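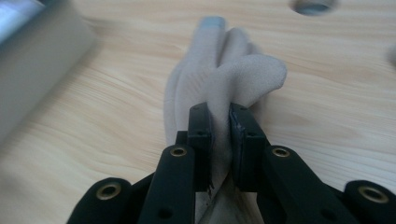 Glove work, part two: the left pad

June, and the handheld gripper is out of service again. I wrote last time that the glove task was going well. It was, up to demonstration 375, when I noticed that the logged finger opening no longer matched what the fingers were doing.

The task is simple to state. Pinch a knitted work glove near the cuff, lift it, lay it down flat, let go. Gloves are awkward because the folds are of uneven thickness and the coated fingertips slide where the knit drags. The log records the opening between the pads, and a closed grip on a bunched fold should read a few millimetres. From some point in the afternoon it read 3 mm too wide on every grip, whatever was between the pads.

I assumed the sensor. I swapped the cable, rezeroed, and got the same offset. Yae Hattori suggested closing the gripper on nothing and pushing a feeler gauge between the tips, and that settled it. The tips met at the top and stood open lower down. The reading was fair and the geometry was wrong.

Two faults, as far as I can tell. The first is the covering on the left pad. It had begun to come away at the lower inner edge and a frayed strip was hanging down. When the fingers closed, the strip sometimes folded back up and got caught behind the fabric. The second is a pivot screw that had backed out by most of a turn, which let that finger lean under load. Either one alone would probably have been inside tolerance.

The safety side is minor but I am recording it. While checking the lean I had a fingertip between the link arm and the outer lever when the spring closed them. No broken skin, a blood blister, my own fault. The Dindetti notes say to fit the locking pin before touching the linkage. The pin was in a drawer.

Repair so far: covering stripped from both pads, faces cleaned with alcohol, new strips bonded and clamped overnight. All pivot screws out, threadlock on, back in and marked with a paint pen so that any rotation shows. The offset is now below what I can measure with the gauge.

The data is the larger nuisance. Ebbe Lindholm wanted to subtract a constant and carry on. I don't trust that, as the strip did not fold the same way each time. I went back through the recordings and the first bad grip I can identify is number 352, so the last 23 before I stopped at 374 are marked as rejected, and 375 with them until I have looked at it again.

Changes to the start-of-session check:

Close on nothing, gauge at top and bottom of the pads.
Look at the lower edges of both pads under the lamp.
Check the paint marks.
Pin in before hands go near the linkage.

The bonded strips get another day before I put any load on them.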